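Old tower teardown, PSU first or board first?

Ukoldale Tinkerers > Hardware > Salvage and Scrap

poretix_pete
Inherited a black desktop tower from my sister's office and I'm parting it out this July. The plan is to pull the power supply, sell the memory, and let the rest go to the recycler in Pickering for the price of a sandwich. Do you take the PSU out first, or leave it until the board is free?

onus60
PSU first. Always. It's the heaviest lump in there and all the spaghetti belongs to it. Once it's gone you can see what you bought.

Jade Goodall
Disagree with onus60, as is tradition. Unplug everything first, then take out the drives, then the PSU. Otherwise you're wrestling a brick on a leash.

onus60
I've done 9 of these and the leash has never bitten me.

Jade Goodall
You posted a photo of your thumb in March.

onus60
That was a side panel.

lucian_c
Case on its side, open side up, whatever order you pick. I've watched a man do it standing up and catch the PSU with his shin. Also, some of these have a latch holding the drives, so look before you go hunting for screws. I spent an evening on two that weren't there.

poretix_pete
Noted. Screws go in a mug, I assume.

Jade Goodall
A mug you don't drink from. Ask me how I know.

lucian_c
Mine's on its side now. CPU is out, bracket's up, and the supply is still in with its yellow, black, red and orange wires trailing off toward the drive bays. Green board, blue bits on the drives.
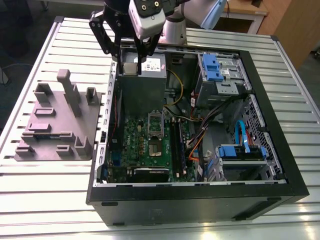
poretix_pete
Do I need to open up the power supply itself to get anything worth having out of it?

Jade Goodall
Leave it sealed. The capacitors inside can hold a charge after it's unplugged, and there's nothing in there worth the trip. Sell it whole or recycle it whole.

onus60
For once we agree. Mark the thread.

lucian_c
Post 3941 in this section and they agree on something. Pete, put the socket cover back on before you sell the board, if you still have it. Bent pins knock the price down to nothing.

poretix_pete
There was a cover?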